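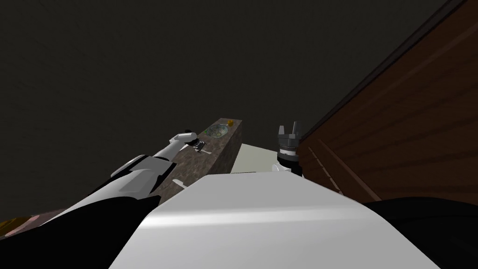 Simulation work is only worth paying for if the planner fails there for the same reasons it fails on the real arm, one of our customers wrote to us in August, and we agree. For this reason we are looking for one more person.

Simulation and Planning Engineer (two-arm manipulation)
Fliltetti, Software Group

You will work on Zodska, our motion planner for robots with two arms. The present task is kitchen work: the robot reaches over a stone countertop on which a bowl stands, and must keep the second arm away from the wall. Each night we run 800 episodes in simulation. In the last full run 556 of them finished without a collision. We would like to know much more about the others.

Your tasks:
- find out why an episode failed, and write it down so that others can repeat it
- improve the contact settings of the gripper fingers
- keep the replay tool Pellness in good order (Python, some C++)
- speak with the perception team when the estimated pose of an object is wrong

We ask for good Python, practice with at least one physics simulator, and patience with log files. A degree is welcome but not required. Knowledge of inverse kinematics helps.

We offer 40 hours per week, 27 days of paid vacation, and a desk in the Wongsuwan building or work from home by agreement.

Please send a short letter and one piece of code you wrote yourself. We read applications in the order they come, until 4/5/24.

Related openings
Perception Engineer, Object Pose
Test Engineer, Gripper Control
Student Position, Pellness Replay Tool
Technical Writer, Zodska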